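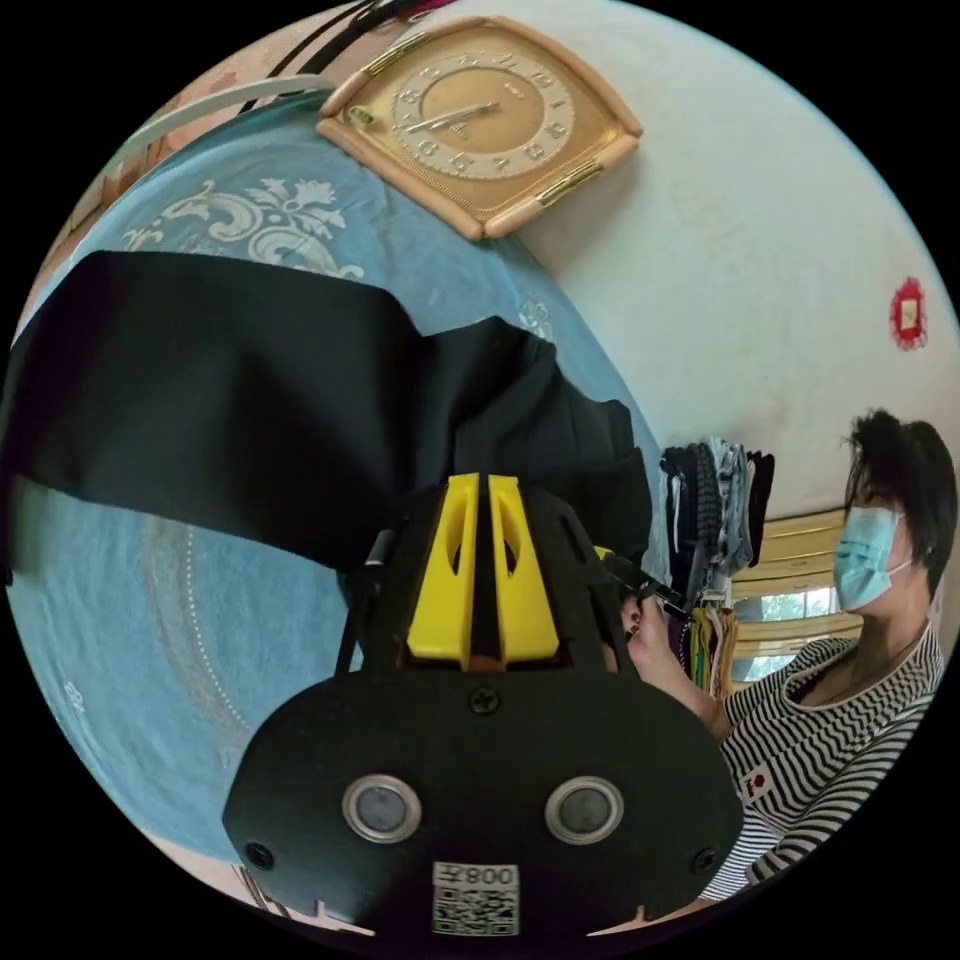

What we went to see, and what it would cost

Our cookie policy has changed. By continuing to browse you accept the use of cookies. Manage settings

I went to the Kustetti open day on a Monday with a spreadsheet and a bad attitude. Our laundry and linen business has been told by three suppliers that folding will be automated "soon," and I have a capital plan that wants a number in October. Kustetti does not sell folding robots. It sells the step before them, which is hand-held grippers that people use to do household jobs so that a robot can be trained on the recordings. The package on show was called Skullia.

The pitch is that you buy the grippers first, record your own staff on your own goods, and the arms come later. I can see why a sales team likes this. The first check is small and the second one isn't on the quote.

A pair of grippers was listed at $1,029. I asked if that covered the mounts, the cables and the recording software, and was told the software is a subscription, priced per site. Spare fingers are extra. They are yellow plastic and they take all the contact, so I'd like to know how many sets a busy month goes through. The answer was that it depends on the task, and I wrote down "no answer."

Then there's the labor. Kustetti suggests 400 recordings of each task as a starting point. Picking up a dark garment is one task. Folding it is another, and putting it on a stack of other clothes is a third.

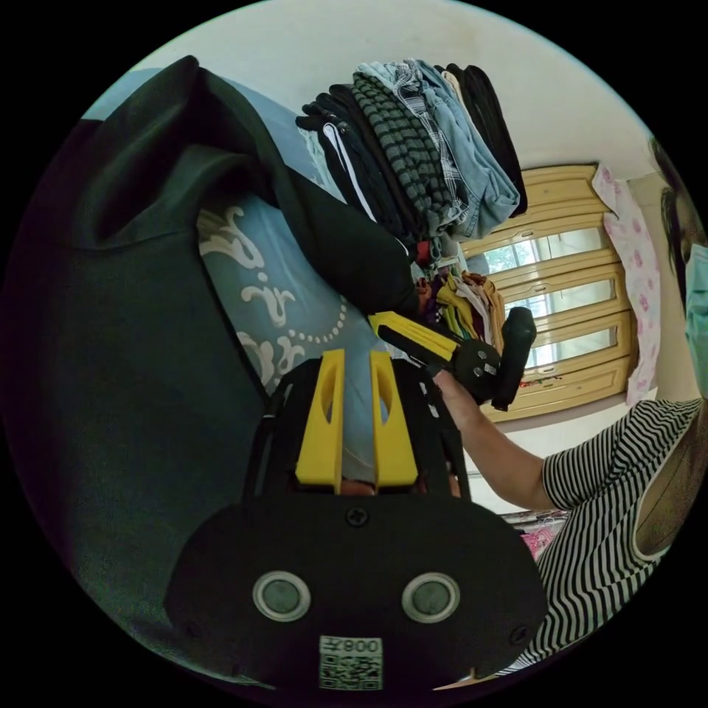
My own operators can fold a pair of jeans while talking about something else. Ask them to do it through two grippers and you are paying full wages for a slower job, plus whoever checks the files afterward. Kustetti's cost sheet has no line for either. Mine now does, and it is the biggest line on the page.

I also asked about mixed piles. We rarely get 50 identical towels. We get a knit tangled up with a duvet cover, and black on black, which even people with good eyes misread under our lights. The presenter said variety is good for the data. Fine, but variety is also hours.

Two other stands were worth a stop. Zultero rents grippers by the week, with a minimum of 2 weeks, and put its terms on a single sheet I could read standing up. Pylypenko does the file checking as a service and quoted a turnaround of 45 days, too slow for a pilot that has to report before the budget closes.

I'm not recommending a purchase this year. If we do anything it should be a short rental, one task, one shift, with the wages counted from the first hour. I've asked Kustetti for the site subscription price in writing and will add it to the sheet when it comes.

Related
Leasing or buying a second tunnel finisher
Reading a service contract before you sign it
Notes from the spring linen fair
Why our sorting line quote doubled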